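Le coin lecture : une cité perdue, un carnet et beaucoup de café

Bonjour à toutes et à tous,

J'avais promis de ne plus acheter de livres avant la fin de l'hiver. J'ai tenu jusqu'au samedi, à l'heure de l'ouverture de la librairie, et je suis ressortie avec « La Route de Kulumeck », de Gemechu Lemma, qui me faisait de l'œil depuis la rentrée. 265 pages avalées en deux soirées (et une pause déjeuner un peu longue, pardon aux collègues).

Pour celles et ceux qui n'ont jamais entendu parler de Kulumeck, rassurez-vous, moi non plus ! Ce serait une ville de marchands, quelque part sur les hauts plateaux, citée dans une poignée de récits de voyage puis plus rien. Pas de ruines identifiées, pas de tombes, une seule carte, et encore, la carte est recopiée d'une autre que personne n'a retrouvée. Lemma part de là. Il ne cherche pas à nous vendre une Atlantide de montagne, il veut comprendre comment un nom de lieu a pu voyager aussi longtemps avec si peu de choses derrière lui.

La première moitié est un régal. On y suit un certain Negussie, copiste de son état, dont le carnet sert de fil rouge à toute l'enquête. Lemma le lit ligne à ligne, relève les ratures, les distances qui ne collent pas, les étapes comptées deux fois. J'ai adoré le passage sur le puits salé, où l'on se rend compte que trois voyageurs différents racontent la même anecdote avec les mêmes mots, à la virgule près. Ils se sont lus les uns les autres, évidemment, et on se demande lequel d'entre eux est vraiment parti de chez lui.

J'ai un peu plus de mal avec la suite. Le chapitre 2 de la seconde partie s'enlise dans les querelles d'orthographe (Kulumeck, Kulumek, Qulumec, au bout d'un moment j'avoue que j'ai sauté des lignes) et l'index est vraiment maigre pour un ouvrage de ce genre. J'aurais aussi aimé des notes en bas de page, elles sont toutes reléguées à la fin et j'ai passé mon temps avec deux marque-pages.
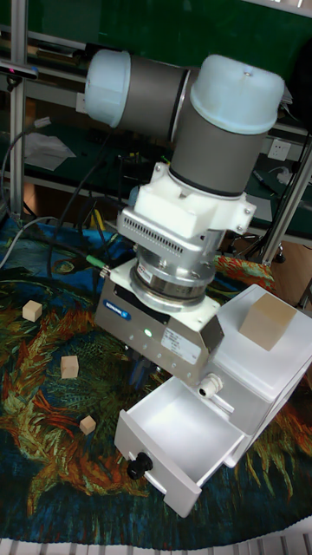
L'hypothèse finale, je ne vous la dévoile pas entièrement, mais elle passe par une erreur de lecture sur un nom de rivière, et je la trouve plutôt convaincante. Thảo Lý, à qui j'ai prêté mon exemplaire, n'est pas du tout d'accord avec moi ! Elle penche pour un campement saisonnier, déplacé d'une année sur l'autre, ce qui expliquerait les distances fantaisistes. On en a discuté pendant tout un trajet de train et on a failli rater l'arrêt.

Le livre est paru chez Dulmont, en broché, avec un cahier de cartes au milieu. Si vous aimez les énigmes historiques sans extraterrestres, allez-y. Si vous voulez une réponse nette à la dernière page, prenez plutôt autre chose, vous seriez frustrés.

Le mois prochain je m'attaque à « Les Feux de Hisow », une histoire de phare et de signaux inexpliqués, nettement plus épaisse. Si quelqu'un l'a déjà lu, écrivez-moi, mais sans me raconter la fin !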